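4. Study area and visitor survey

4.1. Room furnishing in the guesthouses of Cerkberg 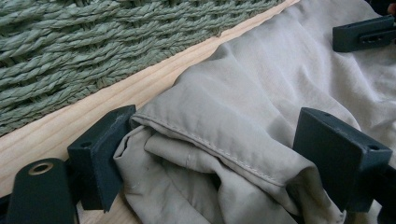 Figure 1. Woven cord mat lying against a pale wooden board.

4.2. Selection of the guesthouses

Cerkberg is a small town on the river Eltik, and most of its visitors come for a short stay between spring and autumn. The town has no large hotel. Guests sleep in family houses, which rent out a few rooms each and are listed at the tourist office near the bridge. From this list we selected 9 guesthouses. Five of them are in the old quarter, and the other four stand along the road to Pania, where the walking paths begin. We did not include houses that rent by the month, as their guests are mostly workers and answer to different needs.

4.3. Questionnaire

The questionnaire was prepared in English and translated by the first author. It had 53 items in the first version. After a test with a few guests in March we found that many people stopped before the last page, and we removed the items on income and on earlier trips abroad. The remaining items ask how the guest found the town, what information was read before the arrival, and how far the stay agreed with this information. The answers were given on a scale with five steps.

We paid special attention to the written recommendations. Travel websites describe Cerkberg mainly by its castle and its summer market, and they say very little on the houses where visitors sleep. For this reason the guest has to form an expectation from the price and from the general picture of the town. Cheng calls this a "borrowed expectation", and we use the term in the same sense in Section 5.

4.4. Collection of the answers

The owners gave the questionnaire to each adult guest on the evening before departure. The guest returned it in a closed envelope, so the owner could not read the answers. In total 200 questionnaires were returned complete. Questionnaires with a missing page were not used, also in the cases where the missing page concerned only transport.

A limit of this method should be mentioned. Guests who left very early in the morning often did not receive the envelope in time, and these are mainly the walkers going on to Pania. Their opinion of the town center is therefore less present in our data than we wished. Interviews with the owners were carried out separately by Yuzhen Zeng, who also coded the open comments. The comments were grouped by subject (price, quiet, breakfast, directions, room) and a comment could belong to more than one group. The results for each group are given in the next section.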